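Workshop notebook, September, 8.40 am

Carried on with the milk paint trial for the Hutport order. Batch 204 went on too thick yesterday and dried chalky along the edges. Sanded it back with 180 grit and wiped down with a damp rag.

Mixed a new batch, 100 g powder to 150 mL water, left it to stand while I cleaned the strainers. Colour is closer to what Flora wants, though still a touch grey. Morenike thinks a second coat will warm it up. Two test boards coated, one with the extra bond and one without.

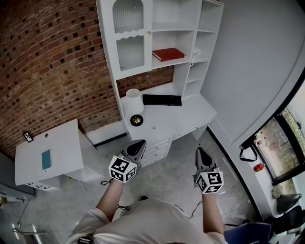 White desk-and-shelf unit against the brick wall, ribbed panes in the cabinet door.

Flora asked about scalloped trim for her own cupboard. Letay can cut it on the scroll saw if we get a template by noon. Paint the trim off the piece and fit it after, the brush pools in the curves otherwise.

Wax: down to the last tin. Hiwot has rung Nitby, they want $678 for the carton. Told her to hold off until Etenesh has checked the shelf out the back.

2.15 pm. Board with the bond passes the tape test. Board without it lifted at one corner. Use the bond on anything previously varnished.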